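Cloning a laptop drive to a larger SSD
Mesfin Weldu, Zitolholm workshop notes

These instructions cover a Windows laptop with a single 2.5 inch SATA drive. The old drive is copied to the new one over USB, then the two are swapped. If your laptop has an M.2 drive the software steps are the same, but the enclosure and the fitting are different.

What you need

The new SSD, equal in size to the old drive or larger
A USB 3 to SATA enclosure or cable (we use the Danko one)
A small cross-head screwdriver
The charger for the laptop
A separate backup of anything you cannot replace

The backup must be on a third device. A clone started in the wrong direction will overwrite the original drive.

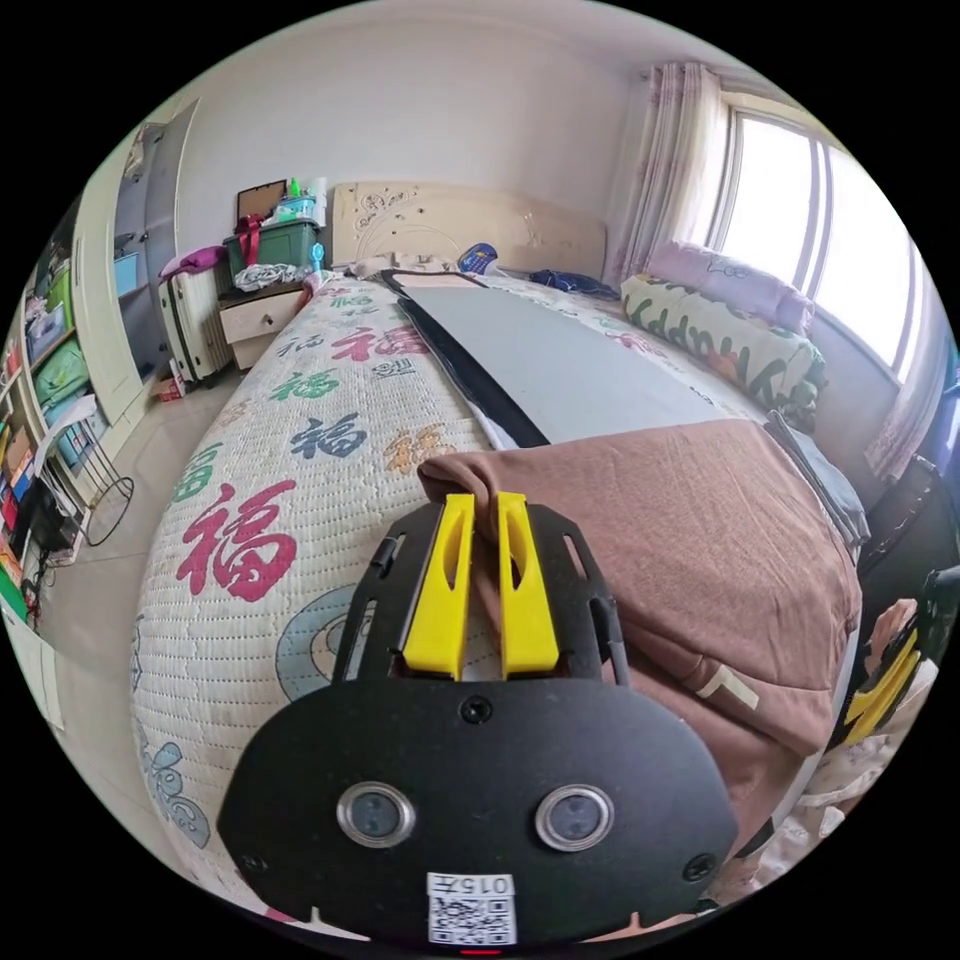

Folded brown fabric and yellow gripper fingers.

Before you start

Check the health of the old drive with any tool that reads SMART data. Look at reallocated sectors and pending sectors. Both should be zero. If pending sectors are rising, stop here and copy your files off by hand, as a full clone puts a long read load on a drive that may be failing. The power-on count matters less. A drive showing 4000 hours can be perfectly sound.

Next, find out whether BitLocker or device encryption is switched on. Open Settings and search for "encryption". If it is on, save the recovery key somewhere other than the laptop, then turn encryption off and wait for decryption to finish. Suspending it is enough for some cloning programs, but Protum will refuse to resize an encrypted partition.

Empty the recycle bin and run Disk Clean-up. Gülizar Eren timed this on one of our bench machines and removing 50 GB of old update files took less time than copying them would have done.

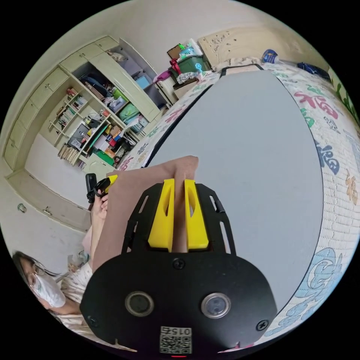 Step 1: Connect and initialise the new drive

Put the SSD in the enclosure and plug it directly into the laptop, not through a hub. Open Disk Management. Windows should offer to initialise the disk. Choose GPT if the old drive is GPT, or MBR if it is MBR. To check, right-click the old disk, choose Properties, then Volumes. Do not create a partition.

Step 2: Run the clone

Close all programs, plug in the charger and set sleep to Never. In Protum, select the old disk as source and the new one as target. Read the model numbers as well as the sizes. Select every partition, including the small EFI and recovery ones, and drag the main partition to fill the spare space. If the recovery partition sits after it, move that to the end first.

Start the clone and leave the machine alone. If it stops with a read error, run chkdsk /r on the source and try once more – two failures in the same place mean the drive should be treated as faulty.

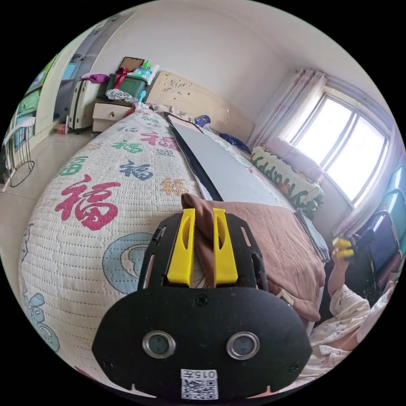
Step 3: Swap the drives

Shut down while holding Shift, so that fast startup is bypassed. Unplug the charger. Remove the base screws and note which are longer. Disconnect the battery if it is internal. Slide the old drive out of its connector, move the bracket across to the SSD and fit it the same way round.

Step 4: First boot

Reconnect the battery, refit the base and switch on. The first start may be slower than usual. If you get "no bootable device", enter the firmware setup and check that the boot mode has not changed between UEFI and Legacy.
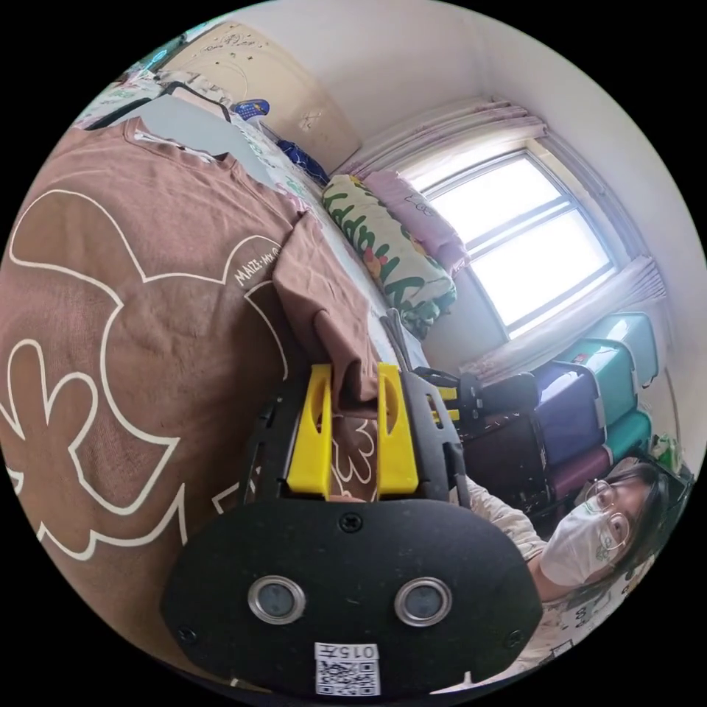
Brown T-shirt with a cream-white outline print.

Once Windows has loaded, open Disk Management and confirm the main partition is the full size. Turn encryption back on and save the new recovery key. Keep the old drive untouched for 2 weeks before wiping it.

Correction from Selim Toprak: on some Kolletti laptops the drive bracket has 3 screws, with the last one under the rubber foot nearest the hinge.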